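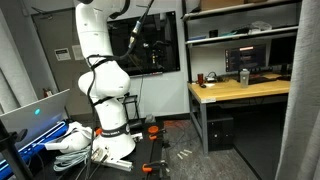

*Black straps securing a cable along a white robot arm*

A **cable strap** is a flexible band used to hold a cable, or a group of cables, against a support or in a bundle. Straps are found in workshops, offices, theaters and homes. They are made of woven fabric, rubber or plastic, and most can be opened and closed again many times. A band that locks when it is pulled tight and must be cut off is usually called a cable tie.

## Types

Wrap straps pass around the cable and the support together and close on themselves. Buckle straps have a loop at one end, through which the free end is drawn and folded back. Screw-down straps are fixed to a wall or bench at one or both ends and stay in place when the cable is taken out.

Width is chosen according to the load. Narrow straps suit a single light cable, while wide ones spread the pressure over a larger area and are preferred for heavy bundles. Printed straps, bearing a name or number, are common where equipment is shared.

## Use

On a long support, straps are placed at intervals, with one on either side of any bend or joint. Where the support moves, a small amount of slack is left at the joint so that the cable does not pull at its ends. The strap should be firm enough to stop the cable from sliding but should not flatten its outer covering.

Spare length is normally coiled and strapped separately - a practice known in some workshops as "parking" the cable. Coils are kept loose, and sharp folds are avoided.

Straps are not a substitute for clamps. A clamp fixes a rigid object to a bench or table, and its grip can damage a cable placed beneath its jaw.

## Handbooks and supply

The Cosberg workshop handbook, compiled by Ea Grímsdóttir, devotes 10 of its 107 pages to the arrangement of cables on benches and stands. It recommends that straps of one color be used for power and another for signal. The second edition, issued in March, added a table of strap lengths.

The Marchand catalog lists 71 straps, grouped by length and method of closing. Kindach supplies a smaller range, sold mainly in rolls to be cut to size.

## Care

Fabric straps collect lint and dust and may be cleaned with a stiff brush. Rubber straps are inspected for cracks, especially near the buckle, and replaced when they no longer return to their original length.

## See also

- Cable tie
- Bench clamp
- Strain relief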